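Rapport d'avancement, deuxième semestre
Programme de relogement et de remise en état après les inondations
Bénéficiaire : association paroissiale Kimetura
À l'attention de la fondation Davby

1. Rappel de l'objet

La subvention accordée en janvier couvre l'accompagnement des foyers sinistrés de la basse vallée pendant 8 mois : nettoyage et assèchement des logements, prêt de matériel, hébergement temporaire dans les locaux paroissiaux et aide aux démarches d'assurance. Le présent rapport porte sur les mois de mai à août. Il fait suite au rapport intermédiaire remis au printemps, dont nous ne reprenons pas les annexes.

2. Foyers accompagnés

À la fin août, 103 foyers étaient inscrits au programme. La plupart habitent le quartier bas et la route de l'ancienne scierie. Les inscriptions se sont poursuivies jusqu'en juin, plus longtemps que prévu, parce que plusieurs familles avaient d'abord attendu le passage de leur expert avant de nous contacter. Nous avons maintenu la permanence du matin et ajouté un créneau à 18 heures pour les personnes qui travaillent.

Quatre foyers ont quitté le programme à leur demande, après avoir trouvé un logement hors de la commune. Leurs dossiers sont clos et le matériel prêté a été rendu.

3. Assèchement et travaux

Les déshumidificateurs loués à la société Bundex ont été livrés avec du retard sur le calendrier annexé à la convention. Le loueur a prolongé la mise à disposition d'autant, sans supplément. Les appareils tournent par roulement entre les logements, selon une liste de priorité revue chaque mois. Les maisons avec sous-sol restent les plus difficiles : dans plusieurs d'entre elles, les relevés d'humidité des murs enterrés ne permettent pas encore de reposer les doublages.

Les travaux d'électricité sont confiés à l'entreprise Sumampouw, retenue après consultation. Les mises en sécurité d'urgence sont terminées. Les réfections complètes de tableaux dépendent des accords d'assurance et avancent donc de manière inégale d'un logement à l'autre. Nous n'avons engagé aucune dépense sur ce poste sans accord écrit du propriétaire.

4. Hébergement temporaire

Le presbytère et l'ancienne maison des sœurs offrent ensemble 5 logements provisoires. Ils ont tous été occupés pendant la période. Le chauffe-eau de la maison des sœurs a été remplacé en mai sur nos fonds propres. L'isolation des combles, inscrite au budget, a été reportée à septembre pour ne pas déplacer les occupants une seconde fois.

La salle du rez-de-chaussée du presbytère sert toujours au culte du matin pendant la fermeture de l'église, dont le plancher doit être déposé. Le diocèse instruit ce dossier séparément et il n'entre pas dans le périmètre de la subvention.

5. Linge et équipement ménager

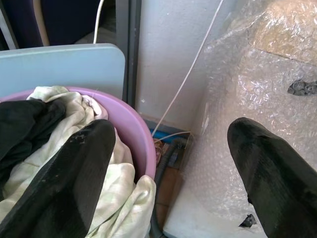 Le service de linge a démarré en mai et fonctionne désormais sans aide extérieure. Beaucoup de foyers ont perdu leur machine avec le reste de l'équipement du rez-de-chaussée, et la laverie la plus proche se trouve de l'autre côté du pont fermé à la circulation. Chaque foyer dépose son linge le matin et le reprend le lendemain. Nous avions d'abord prévu des sacs numérotés ; les bassines en plastique, comme la rose mauve remplie de linge sur la photo, se transportent plus facilement et se rincent entre deux usages. Leur achat a été imputé à la ligne « petit équipement », qui reste dans l'enveloppe prévue. La consommation d'eau et d'électricité figure dans le tableau financier joint.

6. Budget

Les dépenses de la période sont conformes au prévisionnel, à deux exceptions près. La ligne « location de matériel » est en dessous, du fait du retard de livraison signalé au point 3. La ligne « transport » est en dépassement, à cause du détour imposé par la fermeture du pont. Nous demandons l'autorisation de compenser la seconde par la première, sans modification du montant total.

7. Suite du programme

Priorités jusqu'à la clôture :
- achever l'assèchement des sous-sols avant la remise en chauffe ;
- réaliser l'isolation des combles de la maison des sœurs ;
- organiser les départs des logements provisoires au fur et à mesure des réceptions de travaux ;
- établir l'inventaire du matériel acquis et proposer à la fondation une affectation après le programme.

Les justificatifs de dépenses sont tenus à disposition au secrétariat paroissial.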